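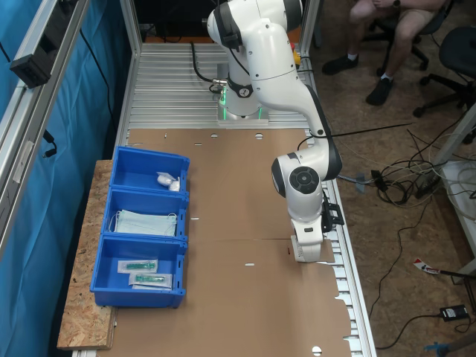
Flora Laing

Sorting Small Medical Supplies: Bin Layout and Packing Order
Galtthorpe College, Health Support Program, Skinner Building
Project partner: Jessie Mackay
Submitted 02/01/2020

1. Background

The supply closet at the Ganstead clinic gets its small items in mixed cartons. A carton can have face masks, syringes, dressings and other wrapped items in it together, and whoever is on shift picks through it until they find what they need. The clinic asked our class for a simple way to split the cartons into single-item bins before they go on the shelf. Jessie and I took the small items. Another pair took gloves and gowns, and their report is separate.

The carton we were given for practice was packed from a list of roughly 300 pieces. All of it was past its use date and marked for training only.

2. Layout

We worked on the long slatted table. A flat sheet of brown cardboard covers most of the top, so small packages have a level surface to lie on and don't catch between the slats. The sheet has round holes and small slots in it, and we learned to spread the items away from those. A narrow strip of oriented strand board runs down the left side, and the bins stand on it in a row.

We used three blue plastic bins, one kind of item in each. From the near end of the table to the far end they are:

Near bin – syringes, sealed in clear wrap with white paper backing
Middle bin – surgical face masks, light blue with white ear loops
Far bin – small wrapped items

At first we had the masks in the far bin. They were the most common item in the carton, and reaching past the other two bins every time was slow. Moving them to the middle fixed most of that. We also tried putting the bins along the right side, but the notched edge of the cardboard kept getting bumped and the sheet would shift.

3. Method

Each run went the same way. One person tipped part of the carton onto the cardboard and spread it into a single layer. The other person sorted. Masks went first, then syringes, then the wrapped items. Anything with a torn wrapper was set aside and written down.

Masks were stacked flat with the loops at the ends. If they are dropped in any old way the loops tangle and people pull out two at a time. Syringes were laid in with the clear side up so the contents can be seen without picking them up. We did not open any package.

We did three runs with each layout and changed places after every run. Jessie is left-handed and I am right-handed, so we did not want one of us doing all the sorting on one layout.

4. Results

The middle position for masks was faster for both of us. The difference was bigger for me than for Jessie, probably on account of which hand we reach with. Sorting by kind, all the masks and then all the syringes, was also easier than taking whatever was closest. When we took whatever was closest, syringes ended up under masks more than once and had to be fished out.

Torn wrappers were rare. Most of those we found were on the wrapped items – the plastic is thin and it snags on carton staples.

The bins had enough room for our practice carton. They would not be deep enough for the larger Dronuno carton, which is listed at 1,000 pieces. That one would have to be sorted in batches, with the bins emptied onto the shelf in between.

5. Problems

We did not label the bins until the second afternoon. With two people who both knew the order this was fine, but when a classmate filled in for Jessie she put syringes in the far bin for most of a run. We threw that run out and did it again.

Some of the wrapped items look a lot alike through the plastic. We treated them as one group. The clinic may want them split further, which would mean a fourth bin, and the board has space for one if the others are pushed closer together.

6. What we would change

Labels should go on the front of each bin and also on the strip of board under it, so a bin that gets taken to the shelf goes back in the right spot. The cardboard should be taped at the corners. We would also like a small tray for torn packages, which we kept in a pile by the carton.

The clinic has a copy of the bin order and the packing notes from section 3. They plan to try it in April, and Jessie will collect the comment sheets.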